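4.2 Out-of-the-box evaluation of the Drimeck kit

The Drimeck kit is sold by Jilwood as a complete tabletop package. It contains one arm, a two-finger gripper, a camera bracket, a controller box and a license for the Vusta control software. We bought the kit at list price and had no contact with the vendor before the tests were finished. The aim was to find out how much a small lab gets for its money before anyone writes code of their own.

Setup followed the printed guide. One of us, who had not used the software before, did the mounting and calibration alone. The guide asks for a calibration board at 15 positions, and the software rejects any position in which part of the board is out of view. It does not say which positions were rejected until the end of the run, so a failed run has to be repeated in full. Calibration was completed on the third try. The later runs were done with the stored result and no changes were made to it.

The test task was mug handling on a tabletop, covering approach, grasp by the rim or handle, lift and return. We chose mugs because they are in the kit's own list of supported objects and because every lab has them. Figure 6 shows mugs on the white table during this part of the work.

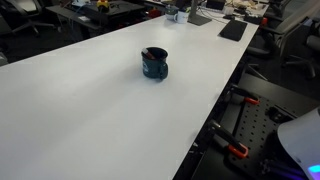
Figure 6. Tabletop with mugs. The nearest one has an object standing in it.

Iraís Medrano objected to this choice when she read an early draft. In her view a mug task says little about a kit in this price range, as any vendor will have tuned its grasp settings on mugs, and a fair review should use objects the vendor has never listed. We agree in part. The results below should be read as an upper limit on what a buyer can expect without further tuning, and Section 4.4 repeats the task with unlisted objects.

Each grasp type was run 100 times. Handle grasps succeeded in 98 runs when the handle was turned toward the arm. Performance was lower when the handle pointed away, and in most of those cases Vusta switched to a rim grasp without telling the operator. The switch is written to the log file but does not appear on the screen. Begović, the other package we tested, stops and asks.

The gripper pads held up well. The vendor gives a service interval of 1000 cycles, and we saw no wear that affected the grasp within our test. Cable routing was less satisfactory. The supplied clips came loose when the wrist turned fully, and we replaced them with ties before the second set of runs. Yolotzin Cisneros repeated the first set with the ties in place and found no change in the success rate.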